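Forum: Hotel and Hospitality Staff > Housekeeping
Thread: Robot arms doing the bedside tables, what has it changed for you?
Started by linencupboard, September 2022
11 replies | 500 views

linencupboard wrote:
We're a mid-sized place near the ring road and since April management has been working with a firm called Stellden on getting part of the room reset done by machine. It does the bedside end of the room: phone, remotes, drawer left open so it can be checked for things guests leave behind. We still do beds, bathrooms, bins, floors and anything with a stain on it.

I'm not against it. My back is glad of anything that means less bending. But the rota has changed and I'd like to hear from people in other hotels before our next staff meeting. We used to work in pairs. Now it's one person and the machine, and the second person has been moved to the laundry or had hours cut. The target is 11 rooms a shift for the one who stays on the floor. Has anyone else had this?

trolley_dodger wrote:
Same sort of thing here but with the Toltance system. Ours does corridors and linen runs only, nothing inside the rooms. Hours stayed the same for everybody on a permanent contract. Agency staff went down to almost nothing, and you notice it on a Sunday when two people ring in sick and there is no one to call.

Can I ask what it's like in a room with all the clutter? Ours stops dead if someone leaves a tray out.

linencupboard wrote:
Slow and careful. The bedside bit is fiddly because of the phone cord and the remotes. Two from our standard doubles: 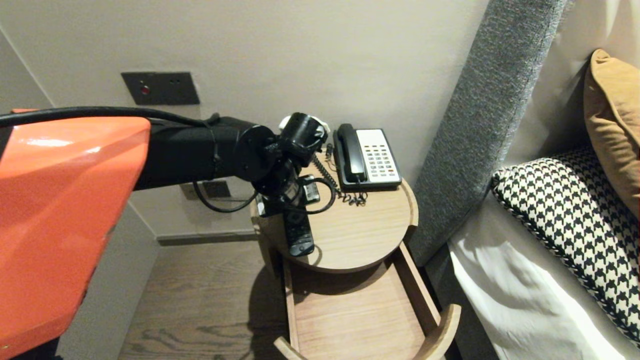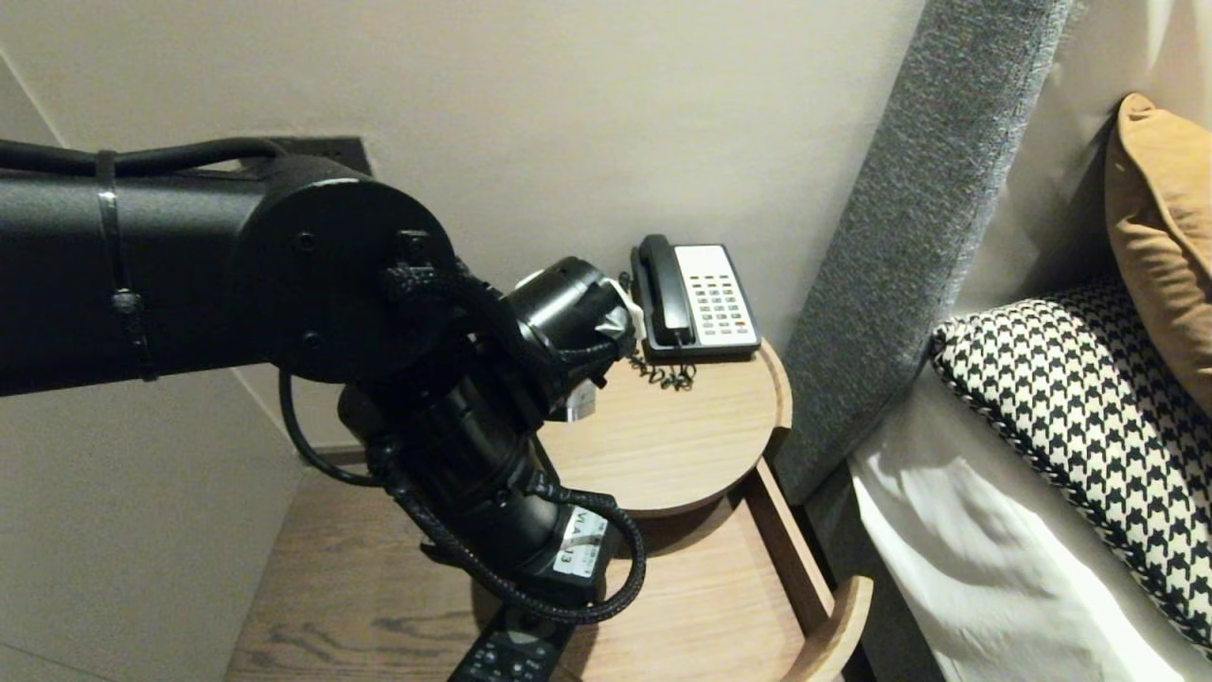

Nightshift_Nell wrote:
My question would be who signs the room off. At our place the person whose initials are on the sheet gets the complaint, and it makes no difference what did the work. If a guest says there was no remote or somebody's charger was left in the drawer, that comes back to a member of staff. I would want it in writing before I agreed to any new target.

linencupboard wrote:
That's a fair point and no, it isn't in writing. At the moment I sign for the whole room, bedside included. So I check it all again after the machine, and that eats into whatever time was supposed to be saved.

greyoverall wrote:
I'll disagree with some of this. I've been in housekeeping a long time and every new thing has been going to finish us off, starting with the fitted sheets. Checking a drawer takes a few seconds. If it's already open you only have to look in. I'd take a machine doing that over another supervisor with a clipboard.

The pairs thing is a different matter and I think you're mixing the two up. Cutting pairs was a choice by your management. Ours cut pairs years ago without any machine at all.

trolley_dodger wrote:
It is a choice but the machine is how they sell it. We were told the same at our briefing, the equipment "frees up" a person. Freed up to go where?

linencupboard wrote:
In our case to the laundry, 4 days a week where it had been 5. The hourly rate is the same but the floor allowance is gone.

What I miss is the talking. On your own in a room with the door wedged open you can go a whole shift and only speak to guests asking for milk.

Nightshift_Nell wrote:
There's a safety side to pairs as well. Ask what happens if you slip in a bathroom at the end of a corridor. We were given call buttons, made by Najjar, and they do work, but you have to remember to clip it on.

greyoverall wrote:
Agree with that one. Ask for the buttons whatever else you ask for.

spare_pillowcase wrote:
I was retrained to look after the ones at our hotel (Nillero supplied them). Training was 40 hours, paid, and I went up a grade. It suits me. It didn't suit everyone who was offered it, as you spend a lot of time waiting about and filling in a log. If your place is going to need someone in that job, get the grade agreed first. Ours tried to call it "additional duties" to start with.

linencupboard wrote:
Thanks, that is useful. So far I've got sign-off, call buttons and the grade on my list. Meeting is on Thursday, I'll post what they say.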